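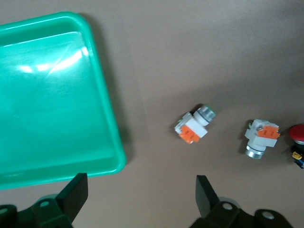
Figure 1. Green plastic tray, with a reflection of the overhead lighting.

Lighting Levels and Glare in the Workrooms of the Han Building
Project report, Selness Technical College

1. Background

The Han building was put up as a storage hall and later divided into workrooms. The ceiling lights were laid out for the storage hall and were left where they were when the partition walls went in. As a result, the position of a light in one room depends on a plan that no longer matches the walls. Some tables have a fixture directly overhead, while others are lit mainly from the next bay or from the windows.

The project had two tasks. The first was to measure the light falling on the tables. The second was to find out which tables have a glare problem. The two are often treated as one question, but a table can have plenty of light and still be hard to work at if the light reflects off a glossy surface toward the person sitting there.

Color quality and flicker were left out. Energy use is mentioned only where a proposed change would affect it.

2. Terms

Illuminance is the amount of light arriving at a surface, measured in lux. Luminance is the brightness of a surface as seen from a given direction. Illuminance can be measured with a simple meter placed on the table. Luminance depends on where the eye is and needs a different instrument, which the group did not have. Glare was therefore judged by eye using a fixed procedure, described in section 4.

A veiling reflection is a bright patch on a surface that hides the detail under it. It occurs when the light source, the surface and the eye line up so that the surface acts as a weak mirror. Moving any of the three removes it.

3. Measurement of illuminance

Readings were taken in November in seven rooms with a Foneo handheld light meter. The meter was set on the table surface with the sensor facing up, and the reader stepped back before noting the value to avoid casting a shadow on it. Each reading was taken after the lights had been on long enough to reach a steady output.

A total of 154 points were measured. The grid was drawn on the floor plan first and then adjusted where shelving or a door made a point unusable. Every point was read twice, once after dark with the lights on and once in the middle of the day with the lights off. Subtracting daylight from a combined reading was tried at the start and dropped, as passing clouds changed the daylight value faster than the readings could be made.

The after-dark readings were fairly even inside each bay and fell off sharply next to the partition walls. Of all the points measured, 28 percent were below the level the group had set as its target for detailed work. Nearly all of these were within arm's reach of a partition.

The daytime readings varied much more. On the window side, values of up to 3000 lux were recorded on tables in direct sun. The same tables were among the darkest after sunset. The meter changes range automatically, and a few readings were lost because the range symbol was not written down with the number. Those points were measured again.

4. Assessment of glare
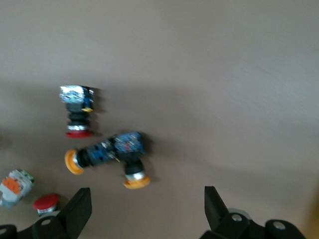

The glare check was made from a seated position with the head upright and then tilted forward, as it would be for close work. A printed sheet of small text was laid on the table, first plain and then inside a clear glossy sleeve. If a line of text could be read on the plain sheet but could not be read in the sleeve, the seat was marked as having a veiling reflection. If the bare tabletop alone was uncomfortable to look at, this was noted separately.

Two members of the group checked each seat independently. They agreed at most seats. Where they differed, the taller person usually saw the reflection and the shorter person did not, or the reverse, which is consistent with the geometry given in section 2. These seats were marked as dependent on eye height.

The worst seats had a fixture above and slightly in front of the worker. Seats lit from the side had few problems even where the illuminance was high. Lowering the window blinds did not affect the reflections from ceiling fixtures, although it did remove the discomfort noted at the window tables.

5. Proposed changes

Turning tables so that the fixtures run along the side of the worker costs nothing and should be tried first. It is possible in all rooms except the one with fixed floor sockets. For that room, a prismatic cover for the existing fixtures was priced from the Vavness catalog. The cover spreads the light but also absorbs part of it, so the tables near the partition would become darker still and would need a local lamp.

Adding fixtures along the partitions would raise the low readings but would also increase energy use. The group did not calculate by how much, as the wiring plan for the building could not be obtained before the report was due.

6. Sources of error

The meter had no current calibration certificate. Comparisons between rooms are not affected, but the absolute values may be off. The age of the lamps was unknown, and two were replaced between the first and second round of readings. Points under the replaced lamps were not read again and are marked with an asterisk in the appendix table.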